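Fandura Soft-Touch Finger Set for two-arm benches

Shop > Grippers and fingers > Parallel fingers > Fandura Soft-Touch

In stock. Sold as a pair of fingers, so you'll want two packs for a two-arm bench.
Last updated August 5, 2023

My notes on this one

I run this shop from the same room where I test what goes in it, and the rule is that a gripper or a finger set doesn't get a page until I've had it on my own arms long enough to be annoyed by it. The Fandura fingers got their page quicker than most. I've also tried them side by side with the Drevine hard tips and the Shabalala wide pads, both of which I still sell and still like for certain jobs, so I'll try to be fair to all three!

What you get in the pack is two fingers with rubber-faced pads, a set of short screws, a set of slightly longer screws for thicker jaw carriers, and a folded sheet of instructions that is better than it looks. The fingers go on with a small hex key (not included, but if you own an arm you own nine of them, and they're all under the bench). Fitting took me one cup of tea. Taking them off again to swap for the Drevines took less.

The pad is the whole point of the Fandura. It gives a little under load, so when the jaw closes on something that crinkles or slides, the face follows it a bit before it starts to squeeze. You feel this straight away if you put your own fingertip in there at low force, which I do with every set and which you should only do if you know exactly what your force limit is set to. Mine is low.

What I tested them on

Boxes are easy. Any finger will pick up a box if you line it up nicely, and I've stopped bothering with them except to check that a new set is on straight. Sweet packets are much more telling. They have a shiny wrapper, they shift about inside, they lie flat on the table and they overlap each other, and as soon as you push on one it scoots off and takes its neighbour along. Then there's the bag they have to go into, which is paper and tall and has opinions of its own about where its mouth should be.
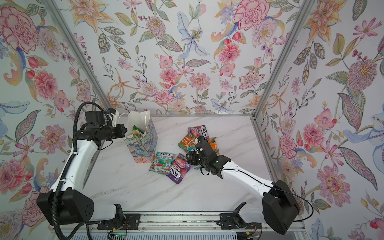
The Fandura pads are at their best on the first touch of a flat packet, when one finger goes down beside the wrapper and the other has to come round without shoving it. With the hard tips I was forever chasing packets towards the back rail. The soft ones drag less, and if you come in slightly tilted they'll gather up the edge of the wrapper and hold it. Overlaps are still the hard bit. A purple Berries packet lying partly over a teal Mint Blossom one is about as mean a test as I know, and my advice is to take the top packet by its free side and leave the other for the next go. The far arm of a pair has a different job altogether up at the mouth of the gift bag, where a green packet can sit half in and half out with the paper handle arching right next to it, and for that you want a finger that's narrow at the tip. The Fandura is narrow enough. The Shabalala isn't, quite.

How they compare

Drevine hard tips. These are the thinnest of the three and they get under things beautifully. If your parts are stiff (cards, lids, little plastic trays) I'd have these every time. On wrappers they slip, and when you turn the force up to stop the slipping you start to crush whatever is inside. They're also the cheapest, and they last for ages with no pad to wear out. I've had the same pair since November and apart from a scratch from an argument with the edge strip they look new.

Shabalala wide pads. Lovely grip, really reassuring, and the only ones of the three I'd trust with something heavy and round. But they're wide. On a crowded table they knock into whatever is next to the thing you're after, and they won't go neatly into a bag. If you're lifting jars or fruit out of a box with space round it, ignore all of that and buy them.

Fandura Soft-Touch. In the middle on width, the softest face, and the most forgiving if your aim is a little off. That last part matters more than I expected if you're driving the arms by hand with a pair of leader arms, as I mostly do. My aim is off all the time.

I ran a simple tally for each set, 40 tries at picking a packet off the table and getting it into the bag, packets dropped from my hand before each batch so they landed any old how. The Fandura got 30 in cleanly. The Drevine managed fewer and the Shabalala fewer again, nearly all of its misses being at the bag end. I'm one person on one bench and I did the Fandura batch last, when I'd had the most practice, so please don't put that in a report. I did go back and do another go with the Drevines afterwards, and the gap got smaller but it was still there.

Setting up

Fit the fingers with the jaw open and the arm powered down. Check that the pads meet evenly along their length before you do up the screws properly. If one side touches first, loosen, nudge, try again. Then home the gripper, because your closed position will have moved by the thickness of the pads and the controller won't know that until you tell it. If you skip this the motor sits there pushing against a jaw that's already shut, and it gets warm.

On the Landon controller that I stock there's a setting for closing speed as well as one for force. Leave the force low and bring the speed down too. A slow close gives the wrapper time to fold into the pads. I have mine slower than feels natural and I've learned to wait for it.

A word about cables while you've got the hex key out. New fingers can let the wrist get closer to the table than it used to, and a cable that had plenty of slack at the old height may not at the new one. Run both arms through their full reach with nothing on the table, slowly, and watch the loop near the wrist and the one at the shoulder. If you use two arms on one rail, run them together as well and look at what happens when they both want the middle.

And the tabletop! A smooth white top with a bit of marbling looks very smart but packets skate on it. I like that for testing because it shows up a bad finger, but if you only want the job done, put down something with more grip and you'll find any of these sets does better.

Cameras and backgrounds

I get asked this in nearly every email about fingers, so it may as well live here too. The pads on the Fandura are dark and dull, which suits a camera looking down at them. Shiny tips throw little highlights that wander about as the wrist turns. If you are training anything on your recordings, keep the same fingers on for the whole batch, or swap them on purpose and write down when. I like a busy background for that sort of work. Big flowery wallpaper round the walls is my favourite, and it's a good deal cheaper than a second camera. Plain walls are fine if your arm is only ever going to live between plain walls.

Wear and cleaning

The pads do wear. Mine began to look polished on the inside edge after a few weeks of daily use and the grip on wrappers dropped off a bit around the same time. Wiping them with a barely damp cloth brought most of it back. Don't use anything oily, and don't use the spray you use on the kitchen hob (I did, the pads went slick and stayed slick for days). Replacement pads are sold separately and they press into a groove in the finger, no glue. The first one is fiddly. Start from the tip end.

Will they fit my arm?

The finger body is 78 mm long and bolts to a flat jaw carrier with two screws. If your gripper has a moulded finger that's part of the jaw you'll need the adapter plate, listed under Accessories. If you aren't sure which you have, send me a snap of the gripper with the jaw open and I'll have a look. Please don't order the adapter just in case. I get a lot of those back.

They're fine on small desktop arms, where the weight matters most. I wouldn't put them on anything that lifts more than you could comfortably hold at arm's length. The finger body would cope but the pad would peel out of its groove.

What I'd change

The short screws are too short for the carrier on one of my arms and the longer ones are a touch too long, so I ended up adding a washer. I've told Fandura. The pads only come in the one softness, and I'd love a firmer set for the arm that handles the bag, since paper needs a crisper pinch than a sweet wrapper does. For now I sometimes run one arm on Fanduras and the other on Drevines. It looks odd and it works rather well, and if you fancy trying it there's a mixed pack with a pair of each in the drop-down menu at the top.

Delivery and returns

I post most days, small parcel, tracked. If the fingers don't suit you, send them back in the bag they came in with the screws, all of them please, and I'll refund you once I've checked the pads. Used is fine as long as they're clean. Spare pads can't come back once they've been pressed in.

Also in this section: Drevine hard tips, Shabalala wide pads, Landon gripper controller, adapter plate, spare pads for Fandura Soft-Touch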